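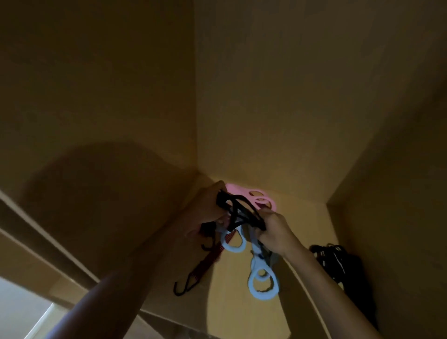 Upper corner of the storage cupboard: black straps held beside a pink multi-hole hanger and a light blue one.

Takotside Storage Tidying Set

Summary
This release documents the sorting and hanging of cords, straps and hangers. It contains 921 clips of up to 50 seconds each. Notes were prepared by Cristóvão Coelho for Wellumex.

Contents
clips/ recordings, grouped by storage area
notes/ one text file per clip, listing item type and action
Item types: hanger, strap, cord, hook

Labeling
Each clip was labeled by 2 reviewers. Disagreements are marked "open" in the notes. Version 2 is planned for August.

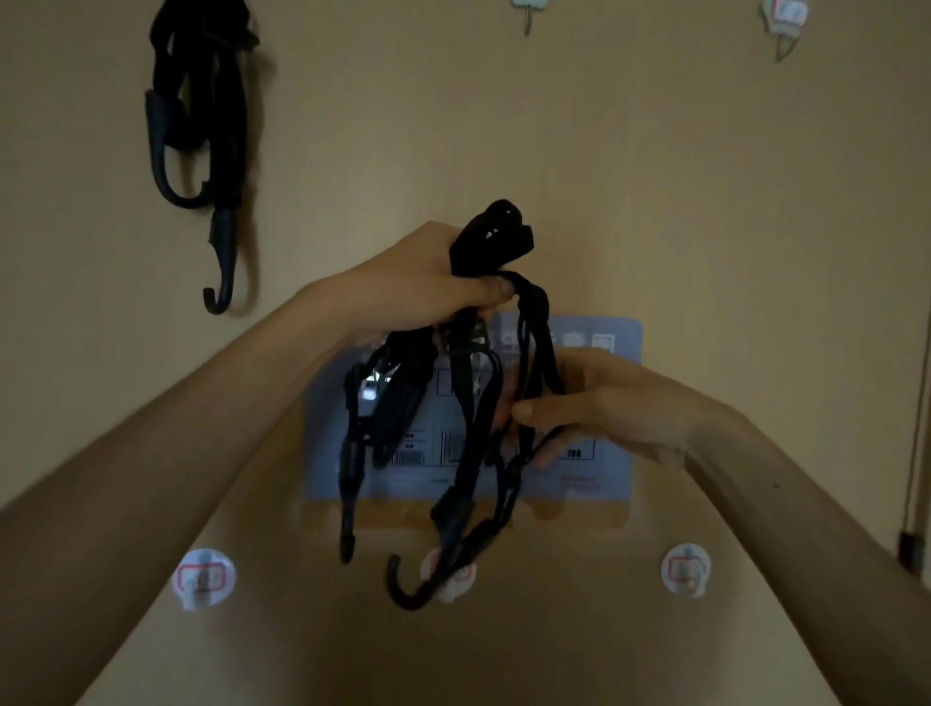

Should a tangled bundle be labeled as one item or several?
Label it as one item until a cord has been fully separated, then start a new entry for that cord.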